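Manual de puesta en servicio del banco de ensayo Isamdale
Sección 6. Comparación de manos y pinzas con cámara de muñeca

6.1 Objeto y alcance

La presente sección establece el procedimiento para montar, verificar y comparar efectores finales en el banco Isamdale. Se aplica a la mano articulada Losov, en sus versiones de dedo largo y de dedo corto, y a la pinza paralela Riviere, ambas gobernadas por el controlador Mullenik. Los ensayos de fuerza máxima y de fatiga se tratan en la sección 8 y no deben combinarse con los que aquí se describen.

El procedimiento está destinado a personal que haya completado la formación indicada en la sección 2. Toda desviación deberá ser autorizada por escrito por la responsable técnica del banco, Monique Le Goff, antes de iniciar la serie.

6.2 Material necesario

Efector que se va a ensayar, con su hoja de identificación.
Brida de adaptación y cuatro tornillos de la dotación original.
Llave dinamométrica con certificado de calibración en vigor.
Cámara de muñeca, soporte y cable apantallado.
Juego de piezas patrón del banco, completo y limpio.
Formulario de registro 6-A.

6.3 Montaje del efector

PRECAUCIÓN: Antes de cualquier intervención mecánica, lleve el brazo a la posición de servicio, pulse la parada de emergencia y retire la llave del armario del controlador. La llave permanecerá en poder de la persona que realiza el montaje.

1. Compruebe que el número de serie del efector coincide con el de la hoja de identificación.
2. Limpie las dos caras de la brida con un paño seco que no desprenda fibras.
3. Presente el efector sobre la brida, haciendo coincidir el pasador de centrado con su alojamiento. No fuerce el acoplamiento.
4. Apriete los tornillos en cruz, en dos pasadas, hasta el par indicado en la hoja de identificación.
5. Conecte el cable de alimentación y, a continuación, el de datos.
6. Mueva la muñeca a mano en todo su recorrido y confirme que ningún cable queda tenso o pinzado.

Nota: En la mano Losov, los dedos deben quedar extendidos durante el montaje. Si alguno de ellos presenta resistencia al desplazamiento manual, interrumpa la operación y consulte el apartado 6.8.

6.4 Instalación y orientación de la cámara

1. Fije el soporte de la cámara a la muñeca, en el lado opuesto a la salida de cables.
2. Coloque la cámara de modo que los extremos de los dedos y el espacio comprendido entre ellos queden dentro del campo visual.
3. Rearme el controlador y abra la ventana de vista previa.
4. Con los dedos abiertos, verifique que ninguna falange oculta por completo a otra.
5. Anote en el formulario 6-A la rotación de la imagen respecto a la horizontal de la sala.

La imagen puede mostrarse girada según la posición de la muñeca. Esta rotación no constituye un defecto y no debe corregirse desplazando el soporte; se compensa en el controlador, mediante el parámetro de orientación. Lo que sí debe comprobarse en la vista previa es que los dos dedos se distinguen con claridad del fondo y que la abertura entre ellos permanece despejada.

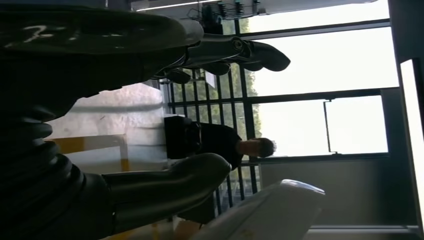 Figura 6-1. Vista desde la muñeca, sin compensar la rotación. La abertura entre los dedos da a la sala; al fondo, los ventanales.

Las superficies acristaladas situadas detrás de los dedos elevan el contraste y pueden dejar sin detalle las zonas oscuras de la mano. Cuando el fondo aparezca casi blanco, proceda como sigue:

1. Desactive la exposición automática.
2. Reduzca la exposición hasta recuperar el contorno de ambos extremos.
3. Si el contorno de un dedo sigue sin apreciarse, gire la base del brazo y repita la comprobación.
4. Guarde el ajuste con el nombre del efector. No utilice para un efector los valores guardados para otro.

ADVERTENCIA: La vista previa no es un dispositivo de seguridad. Antes de habilitar el movimiento, compruebe directamente que ninguna persona se encuentra en la zona de trabajo del brazo. No se admite la comprobación a través de la cámara.

6.5 Verificación en vacío

1. Seleccione el modo de velocidad reducida.
2. Ejecute 10 ciclos completos de apertura y cierre sin pieza.
3. Observe si los dedos alcanzan la misma posición final en todos los ciclos.
4. Registre cualquier ruido, roce o retardo, aunque no se repita.

El efector que no supere la verificación en vacío quedará excluido de la comparación hasta su revisión.

6.6 Serie comparativa

La serie consta de 120 agarres por efector, efectuados con las mismas piezas patrón y en el mismo orden. Entre la serie de un efector y la del siguiente se respetará una pausa de 40 minutos, que se destinará al cambio de herramienta y a la limpieza de las piezas.

1. Cargue en el controlador Mullenik el programa comparativo.
2. Seleccione el efector instalado y confirme el ajuste de cámara correspondiente.
3. Coloque la primera pieza patrón en el útil de posicionamiento.
4. Inicie la serie y permanezca junto al mando de parada hasta su finalización.
5. Clasifique cada agarre como válido, inestable o fallido.
6. Al terminar, exporte el registro y adjúntelo al formulario 6-A.

Nota: Un agarre se considera inestable cuando la pieza gira o se desliza entre los dedos sin llegar a caer. En caso de duda, prevalece la grabación de la cámara de muñeca sobre la anotación manual.

6.7 Criterio de aceptación

Se acepta el efector que obtenga un mínimo de 109 agarres válidos en la serie. Los agarres inestables no computan como válidos. Los resultados de las versiones de dedo largo y de dedo corto se consignarán por separado, aun cuando compartan la misma mano base.

6.8 Incidencias frecuentes

El dedo no completa el cierre: revise la conexión de datos y repita la verificación en vacío. Si persiste, desmonte el efector.
La vista previa se congela: detenga la serie, sustituya el cable apantallado y anule los agarres posteriores a la última imagen registrada.
La imagen se oscurece durante la serie: confirme que la exposición automática continúa desactivada.
El controlador no reconoce el efector: compruebe la hoja de identificación y vuelva a seleccionarlo en el menú de herramientas.

Revisión de la sección: sábado, 28 de diciembre de 2024. Sustituye a la edición de febrero.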